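第二章　把机器装好，把桌子铺好，然后缝出第一条直线

第一章讲的是挑机器，已经买好的朋友可以整章跳过，我不会难过。这一章开始动手。我用的是Cavitz 296，家用平台式，手轮在右边，梭子从上面放。你手上要是别的型号，大部分步骤照样能用，碰到按钮位置对不上的地方，请翻你自己机器附的小册子，别硬拧。

整章走完，我第一次花了一个下午，中间还吃了一顿饭。现在给朋友装一台新的，一壶茶的工夫就够了。所以请不要和别人比速度，尤其不要和视频里的人比，他们的线早就穿好了！

注意：从2.1到2.5，电源线都不要插。请把插头放在看得见的地方，最好压在本手册下面。

2.1　开箱

1. 把箱子平放在地上，开口朝上，剪开胶带。刀片不要伸进去太深，泡沫下面就是踏板线。

2. 先拿出上层泡沫里的小东西：踏板、电源线、附件盒、防尘罩。摆在沙发上或者床上都行，别摆地上，梭芯滚到柜子底下的声音我到现在还记得。

3. 两手托住机身底部，把机器提出来。有些人喜欢拎着机头上的提手直接往上拽，泡沫卡得紧的时候很容易闪到腰，我就闪过一次（所以这本手册第一版是站着写的）。

4. 撕掉固定用的蓝色胶条。压脚下面还垫着一小块布，先留着，2.7里试线迹的时候用得上。

5. 打开附件盒对一遍。Cavitz 296的附件盒里应该有：机针一包、梭芯、拆线器、毛刷、小螺丝刀、锁边压脚、拉链压脚、扣眼压脚。少了什么，当天就拍照发给卖家，过了一个礼拜再说，大家都会很尴尬。

6. 箱子和泡沫留到保修期结束。实在没地方放，至少把泡沫留下，纸箱总是能再找到的。

小提示：拆线器上有个透明小帽，拆开就容易丢。我在小帽上系了一截红线，到现在还在。

2.2　机器放哪儿

桌子不晃比桌子大要紧。我最早把机器放在一张折叠茶几上，踩到中速整张桌子就开始往窗户那边走，针迹一会儿密一会儿疏，我还以为是机器坏了，抱去给修机器的Witold Duda看。他连盖子都没开，问我：“桌子呢？”我说在家里。他说那你下次把桌子抱来。

1. 用手掌按住桌角，左右推一推。能推动的，在桌脚下面垫毛毡片，再推一次。

2. 机器放上去，机针对着自己的肚脐。很多人习惯让整台机器居中，这样针就偏到左边去了，缝久了脖子会歪。

3. 机器左边至少要空出一条小臂的长度，布是往左边堆的。右边留一只手掌就够，能转手轮就行。

4. 机器后面不要紧贴着墙。布送出去以后会顶到墙上，然后掉头回来，回来的布又被缝进去……这个我就不多说了。

5. 灯放在左前方。机器自带的小灯只能照到针孔那一小块，晚上缝深色布的时候基本等于没有。

6. 椅子调到手肘和桌面差不多平。如果你和我一样是餐椅，就加坐垫，加到肩膀能放下来为止。

7. 踏板放在右脚正下方，下面垫一块防滑垫，Lanico那种厨房抽屉里用的网眼垫就很好，剪一块下来，抽屉里的碗也不会怪你。

注意：踏板上不要放任何东西，也不要让猫把它当枕头。机器通电以后，猫压下去就是全速。

2.3　另外一张桌子：裁剪和画纸样用

有两张桌子的朋友，请一定把机器和裁剪分开。只有一张也没关系，机器推到一头，用另一头，只是每次推机器之前记得拔电源。

裁剪桌的要求和机器桌不太一样，不用那么稳，但是要大，要平，站着用的时候最好不用弯腰。我家那张饭桌矮了一截，我在四条腿底下塞过字典，塞过砖头，最后去木器店让人做了四个带凹槽的木墩子，一直用到今天。裁完一条裙子腰不酸，这笔钱花得最痛快。

铺桌子的时候按下面来：

1. 把桌面擦干净，等它干透。

2. 有木刺的边用细砂纸磨一磨，特别是你肚子靠着的那条边。真丝和雪纺从上面一过就勾出一条线，心都碎了。

3. 在桌上铺一张大的格子纸，要比你最大的那块纸样还大。铺之前把纸反着卷一下，翘边会少很多。

4. 纸和桌边对齐，格子线和桌边平行。这一步多花点时间，后面所有的直角都靠它。 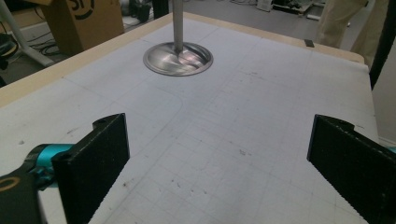 放大纸样的时候，请永远从布纹线画起。先在格子上找一条竖线当布纹线，再把前中、侧缝一条一条往外量，袖窿和领口这种弯的地方最后才画，先点点子，再用曲线尺连起来。我以前喜欢先画弯的（因为好看嘛），画完发现腰线斜了，全部重来。格子的颜色宜浅，像图里这种淡淡的灰就很舒服，那道弧线从中间横过去，和底下的格子不会搅在一起。商店里也有卖深蓝格子的，画上三条线就眼花了，我买过一卷，现在拿来包书皮。

5. 画错的地方用橡皮轻轻擦，擦不掉就让它留着，在旁边打个叉。擦毛了的纸，铅笔再上去会洇。

6. 每一片纸样上写清楚三件事：叫什么，裁几片，缝份加了没有。最后这件最要命，我有一件衬衫，左袖加了，右袖没加，现在是睡衣。

7. 纸样描到另一张薄纸上再剪，底稿留在桌上不动。底稿剪掉了，以后改尺寸就只能从头画。

8. 用压铁压住纸样，没有压铁的，用装满米的小布袋，或者两罐金枪鱼。不要用手机，会有人给你打电话。

小提示：剪纸的剪刀和剪布的剪刀一定分开。我在剪布的那把柄上绑了一条黄布，家里人都知道，碰了黄布的要洗一个星期的碗。

2.4　绕梭芯（底线）

终于到机器了。底线和面线，请先做底线，顺序反过来也不是不行，就是面线要白穿一次。

1. 把线团插在机顶的线柱上，套上挡线盘。挡线盘要比线团的头大一点，太小了线会卡到线团的缺口里。

2. 线从左边拉出来，绕过绕线用的小张力盘，绕紧，要听到轻轻的一声“嗒”。

3. 线头从梭芯上的小孔里穿出来，由里往外。把梭芯插到绕线轴上，向右推到底。

4. 到这一步才插电源，前面我叫你压在手册下面的插头，现在可以拿出来了。绕完请再拔掉。

5. 捏着线头，轻轻踩踏板，转几圈后停，把线头贴着梭芯剪掉，再踩，让它自己绕满。绕满以后绕线轴会慢下来，这时松脚。

6. 把绕线轴推回左边，剪线，拿下梭芯。

绕好的梭芯应该是硬的，用指甲按不动，表面平平的。如果一头高一头低，或者按下去软绵绵，多半是第二步的小张力盘没有绕进去。请拆掉重绕，不要心疼那点线，凑合装进去，后面会用一整个晚上来还。

注意：梭芯不要混用。别的牌子的梭芯看起来一模一样，高度差一点点，放进去就吵，吵两天就不走了。Witold Duda的店里有一个玻璃罐，专门放从别人机器里取出来的错梭芯，罐子快满了。

2.5　放梭芯，穿面线

请再看一眼插头，拔了吗？好。

放梭芯：

1. 把手轮朝自己的方向转，让针升到最高。手轮永远只朝自己转，这句话我会在这本手册里重复很多遍，请忍耐。

2. 抬起压脚，推开透明盖板。

3. 拿起梭芯，线尾朝左垂下来，样子像字母P。要是像字母q，翻个面。

4. 放进去，用右手食指轻轻按住，左手把线拉进前面的缺口，再往左带，直到它落进弹簧片下面。你会感觉到一点阻力，像从一本厚书里抽书签。

5. 线往后留一截，盖上盖板。

穿面线：

1. 压脚保持抬起！压脚放下的时候张力盘是夹紧的，线滑不进去，只是浮在上面，外表完全看不出来，一缝，布底下就是一团鸟窝。我收到的求助信，十封里有一半是这一条。

2. 线从线柱出来，经过机顶的导线钩，沿右边的槽往下。

3. 到底，向左转弯，沿左边的槽往上。

4. 挂进挑线杆。看不到挑线杆，就是针没升到最高，转手轮（朝自己）。挂进去以后拉一下，确认线在钩子里头。

5. 再往下，经过针上方的小导线钩。

6. 从前往后穿针。线头斜着剪，不要用嘴抿，抿完的线头会胖。实在穿不进去，在针后面垫一张白纸，针眼立刻就看到了。

7. 拉出一截线，从压脚中间的缝里带到后面去。

引底线：左手捏住面线头，右手转手轮一整圈，底线会被带上来一个小圈。用拆线器的背面把它挑出来，两根线一起放到压脚后面。

小提示：自动穿线器很可爱，也很脆弱。我的那个用了不到一年就歪了，换一个新的要等零件。如果你眼睛还好，请把它当作晚上才用的东西。

2.6　换针

出厂时装的针可以用，缝普通棉布没问题。但是你总有一天要换的，不如趁现在机器干干净净，练一遍。

1. 放下压脚，在针板上盖一张小纸片。针掉进针板的洞里是一件很长的故事。

2. 左手捏住针，右手用小螺丝刀松开针夹螺丝，松半圈就够，不用卸下来。

3. 把旧针向下抽出来，直接放进一个有盖的小铁盒。不要放在桌上“等一下再收”。

4. 新针平的那一面朝后，向上推到顶，推不动为止。

5. 拧紧螺丝，手紧以后再用螺丝刀加一点点。

多久换一次？我的习惯是缝满8个小时换一根，缝过牛仔布的当天就换。有人一根针用到断，那也是一种生活方式，只是布会被戳得一点一点发毛，机器也会发出“噗、噗、噗”的声音，听到这种声音就不要再等了。

棉布、亚麻用普通针，针织布用圆头针，牛仔用牛仔针，皮革用皮革针。包装上写得很清楚，按着买就行。不确定买哪种，剪一小块布带去店里。

注意：针织布用了普通针会跳线，你可能会调张力调到天亮。请先换针。

2.7　第一次缝：不穿线，缝纸

很多手册一上来就让你缝布。我教过的人里，直接缝布的多半第一天就生气了。缝纸不会生气，纸便宜，针孔留在上面清清楚楚，歪在哪里、什么时候歪的，一目了然。这个办法是Eugeniusz Malinowski教我的，他在Nowakowski裁缝铺里做了一辈子大衣，收学徒的时候，头两天只给纸。

练习用的纸，就从2.3里裁剪桌上那种格子纸上裁下来，现成的线，不用自己画。裁之前把整张铺好，远处的桌角用胶带贴一贴，纸就不跑了。你站的这一头先别贴，留着好翻。

练习之前先准备：

1. 把面线抽掉，梭芯也拿出来。针换成一根旧的，缝过纸的针不能再拿来缝布。

2. 线迹选直线，针距调到中间。

3. 插上电源，打开开关，速度滑块推到最慢的那一头。

4. 裁几张手掌宽的纸条，沿着格子裁，再裁一张大的，给转弯练习用。

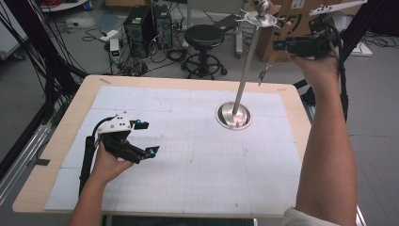
5. 抬起压脚，把纸条放进去，右边的纸边对齐针板上的刻度，放下压脚。手轮（朝自己）转半圈，让针先扎进纸里。

6. 两手放在纸的两侧，手指张开，像按着一张要被风吹走的信纸。不推，不拉，只管方向。送布牙会自己往后送，你一拉，针就弯，针一弯就打在针板上，那一声非常吓人。

7. 轻轻踩下去。眼睛看右边的刻度，不要看针。看针的人都会歪，因为针上下跳，眼睛跟着跳，手就跟着眼睛走了。

8. 走到头，松脚，转手轮把针升到最高，抬压脚，把纸抽出来，对着窗户看。针孔都在一条格子线上，就算过关。

转弯是这样的：缝到转角，停，转手轮让针扎在纸里。抬压脚，以针为轴转纸，转到下一条格子线和刻度平行，放下压脚，继续。请沿着格子缝一个从外往里的方形螺旋，一圈比一圈小，缝到转不动为止。我家冰箱上贴着我女儿缝的一张，比我的好看。

弧线最后练。用碗扣在纸上描一圈，沿着线慢慢走，走几针，停一停，纸转一点点。不要等到偏了才转，偏了再转就成了多边形。

小提示：练了9张还是歪的，请去睡觉。第二天早上起来再缝，十有八九就直了。我不知道为什么，Eugeniusz Malinowski也不知道，他说他当学徒的时候就是这样。

2.8　穿上线，缝布

1. 换回新针，用毛刷把针板和送布牙上的纸屑刷干净。纸屑吸油，留在里面会结成小块。

2. 按2.4和2.5把底线面线都装好。第一次请用两种颜色，比如底线红、面线蓝，张力不对的时候马上能看出来是哪一根。

3. 拿出2.1里留着的那一小块布，对折。没留的，用一块旧床单，不要用新布，不要用弹力布。

4. 布放在压脚下面，两根线头压在后面，左手轻轻带住，缝头几针的时候别松。鸟窝十次有八次是从头几针开始的。

5. 往前缝几针，按住倒缝键退几针，松开，再往前。这叫回针，开头结尾都要有。

6. 缝到头，回针，停。针升到最高，抬压脚，布向左后方抽出来，剪线。

现在看线迹。正面只看到蓝，反面只看到红，两根线在布的中间咬住，那就是好的，请截下来贴在手册的封底，日后调坏了还有个样子可以对照。

正面冒出红点：面线太紧，张力转盘调小半格。

反面冒出蓝圈：先别动转盘！先把面线全部抽掉，抬起压脚，重新穿一遍。多半是没进张力盘。重穿以后还冒，再把转盘调大半格。

每次只动半格，动完缝一段，在布上用笔写下转盘的数字。我有一块试线布，缝了17段，每一段旁边都写着字，看上去像病历，但我从此再没有为同一种布重新调过。

注意：梭壳上有一颗很小的螺丝，管底线张力的。请假装没有看见它。

2.9　收工

1. 针升到最高，压脚下面夹一小块布，放下压脚。

2. 关开关，拔插头。先关再拔。

3. 打开盖板，拿出梭芯，用毛刷把里面的棉絮刷出来。只刷，不要吹，嘴里的潮气进去会生锈，压缩空气会把棉絮打到更里面。Cellness的小号化妆刷比附送的那把好用，毛软，又能弯，我是从我妹妹那里“借”来的。

4. 需不需要上油，看你的机器。Cavitz 296平时不用自己上，送修的时候让师傅做。老式铁机器恰恰相反，隔一阵就要滴一滴，请用缝纫机油，厨房里的油绝对不行，会变成胶水。

5. 罩上防尘罩。罩子下面不要塞别的东西，尤其是剪刀。

6. 裁剪桌上的格子纸不用收，大头针要收。用一块磁铁在桌上、椅子上、地上各扫一遍，光脚走路的家庭请扫两遍。

7. 在本子上记一笔：今天缝了什么，用的什么针、什么线、转盘停在哪儿。两行字就好。

2.10　常见的毛病，先看这里再找人

踩了踏板不动：看看绕线轴是不是还在右边。推回左边。再看踏板插头有没有插到底。

很响：梭芯放反了，或者针弯了。把针拔下来放在平的玻璃上，从侧面看，有弯的就扔。

跳针：换针。还跳，看针有没有推到顶。还跳，再看线是不是太粗了。

断面线：线太老了也会断。祖母留下来的那盒漂亮线轴，请摆在架子上看，揪一截用两手一扯就断的，不能上机器。

布不走：送布牙降下去了，把机身后面的拨杆推回去。针距调到零也会这样，我就干过，对着一个不动的布踩了好久，底下磨出一个洞。

布走歪：你在拉布。回到2.7，缝两张纸。

机器有焦味：关掉，拔插头，不要再试，送修。

手轮转不动：多半是线卷进去了。不要使劲，也不要往反方向拧，打开盖板，剪掉能看见的线头，一根一根拿出来，再轻轻前后晃一晃手轮，把最后那根抽出来。还是不动，也送修。

送修的时候请把你用的线、梭芯和一小块布一起带去，踏板和电源线也要带。Witold Duda每年11月关店回老家，要修的请赶在前面，或者等他回来。

下一章缝枕套，用到的东西有：旧床单一条，线一卷，剪布的那把剪刀，还有你在2.3里画坏了不舍得扔的那张纸。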